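The Grotari 16 is our favourite lunch cool bag, and we've carried one on more wet hillsides than we'd care to admit! It holds 16 litres, weighs 642 g empty and rolls down small enough to stuff in a coat pocket for the walk home.

**What you get**

- Wide zip opening with a long pull, easy with gloves on
- Wipe-clean lining, welded at the corners
- Shoulder strap that unclips – handy on a bike rack
- Flat outer pocket for napkins, maps and the car keys

Colours are moss, slate and a really cheerful orange. Spare straps fit the older Honen bag too, so hang on to yours.

Order code 3081. Ice packs are sold separately – two of the slim ones sit nicely along the back wall, and there's still room on top for sandwiches, a flask and plenty of snacks.

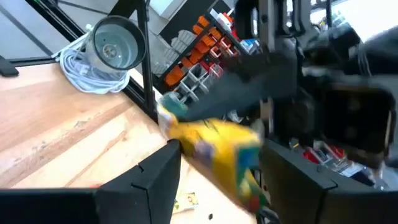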